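Home | News | Shop | Stockists | Contact

FOR RELEASE 12/01/2022

Uvari opens its first toy library in Iltville, and you can borrow a whole kitchen

ILTVILLE: I've been making play kitchens under the Uvari name for 11 years now, and in all that time I've never written one of these myself. So bear with me! I'm the owner, I'm also the person who answers the phone, and I'm thrilled to say that our toy library is open in the old Albers shoe store on Honthorpe Road. You come in, you pick out a set, you take it home for up to a month, and then you bring it back and swap it for something else.

The idea came out of our returns shelf. Parents kept telling me the same thing at the counter: the kids had played with a set like crazy for a few weeks and then wandered off to something new, and now there was a big box taking up half a closet. I started lending out the sets that came back (in good shape, obviously) to families on my street, then to families on the next street over, and by May I had a notebook full of names and no idea who had the cake stand.

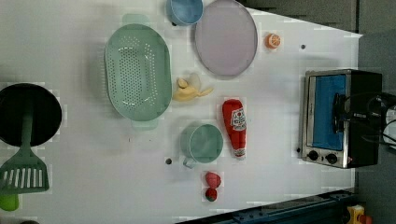 The library has 606 sets to start with, all cleaned and sorted and bagged by type. Some are small, just enough for a tea party on the rug, and others are big enough that you'll want a second pair of hands getting them to the car. I get asked all the time what a first set should have in it, and my answer never changes: one good pan and something to flip with. A big black pan and a green slotted spatula will keep a three-year-old busy through an entire rainy afternoon, and you can add the fancy bits later on. Grandparents always go straight for the fancy bits, and I'm not going to stop them.

Joining costs nothing for the first two visits. After that it's a small yearly fee per household, which covers cleaning supplies and replacement parts, and the desk has the price list. If the fee is a problem, tell us quietly and we'll sort it out. We don't charge for lost pieces. Peas roll under refrigerators, it happens, and we've budgeted for a lot of peas.

We do ask a few things. Please wipe the set down before you bring it back. Please don't put it through the dishwasher, even on the gentle cycle (I know, I know, but I've seen what comes out). And please tell us if something has cracked so we can pull it before the next family gets it. There's a card in every bag with a space to write that down.

About the building, because people here have feelings about it. Half of Iltville got their school shoes at Albers, me included, and it had been sitting with paper over the windows for far too long. We kept the long bench where you used to wait to be measured, and we kept the sliding ladder too, although it's bolted in place now. The back room, where the boots were, is the play room. It has low tables and a washable floor, and there's a coffee machine for the adults that makes a perfectly decent cup. You're welcome to let the kids try a set before you check it out. 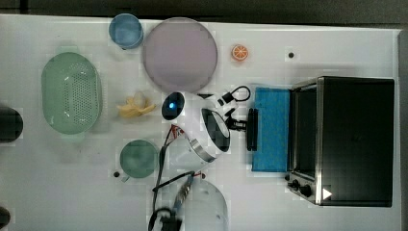

Photo courtesy of Uvari. Free for use with this release.

Food sets are what we're known for, so they make up most of the shelves, but the library also carries puzzles, building blocks, dress-up trunks and a really lovely wooden train that I've been told I'm not allowed to keep at my own house. We're still short on things for babies under one. If you have good quality rattles or stacking rings that your family has outgrown, drop them at the desk and we'll give you a free month for the trouble.

We ran a trial over the summer with families from the Honthorpe end of town, and it went so much better than I'd hoped. They made 1167 loans between them. The most borrowed set by a mile was the breakfast one, and I still can't work out why breakfast beats pizza, but my own kids were the same way. The least borrowed was a fishing game with a very loud motor. I've taken the batteries out. 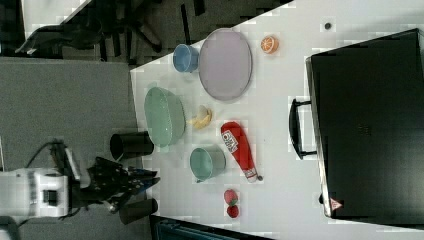
Borrowing hasn't hurt the shop either, in case anyone's worried about us. Plenty of the trial families ended up buying the set they'd had at home, and we take the library fee off the price when that happens. Some of them bought one for a cousin. I'd been told by more than one sensible person that I was about to put myself out of business, so that was nice to see.

The library is open every afternoon after school lets out, and mornings too during school vacations. Street parking is free for two hours. The front door has a ramp, and strollers fit through to the play room with no trouble. We're holding off on evening hours until spring, when I'll have more help at the desk.

Reporters and bloggers are welcome to stop by, take pictures and ask me anything. Call the shop and ask for the owner. If it rings for a while I'm probably up to my elbows in toy vegetables, so please leave a message and I'll call you back the same day.

Shares: 2 | Comments: 0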